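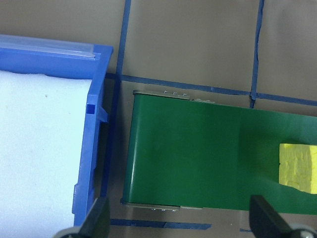

Wrist view over the belt end, bin at left

Depth mask merges bin rim and belt in wrist view

nistside_dev
Posted Sep 7, 2022

Segmentation runs at 220 ms per frame. From the wrist camera the blue rim and the green belt come back as one region, so the planner rejects every approach. The fixed camera splits them fine. Is this a threshold problem or calibration?

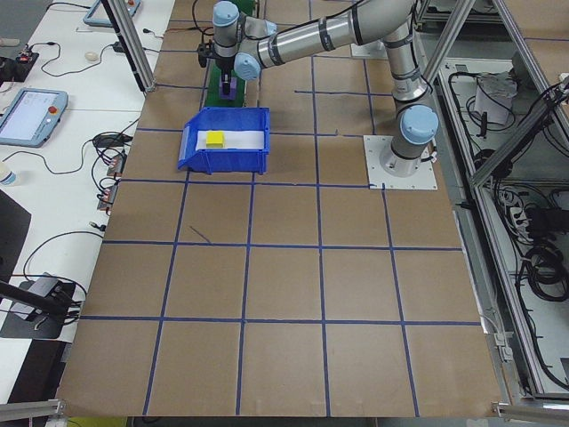 Replies

irkwood57
Threshold, I'd say. Blue tape on the tabletop won't help either -- mask by height first, then colour. Drop anything within 3 mm of the table plane.

tblock
Had the same thing in August. Restarted the node and it went away.

jullumau
Check the hand-eye transform before touching thresholds. If the wrist cloud is shifted against the fixed one, the height mask will cut in the wrong place.

Related threads
Planner timeout near bin walls
Ranasinghe filter settings
Ticket 729: stale transforms

Contact | © Nistside Forum | Back to top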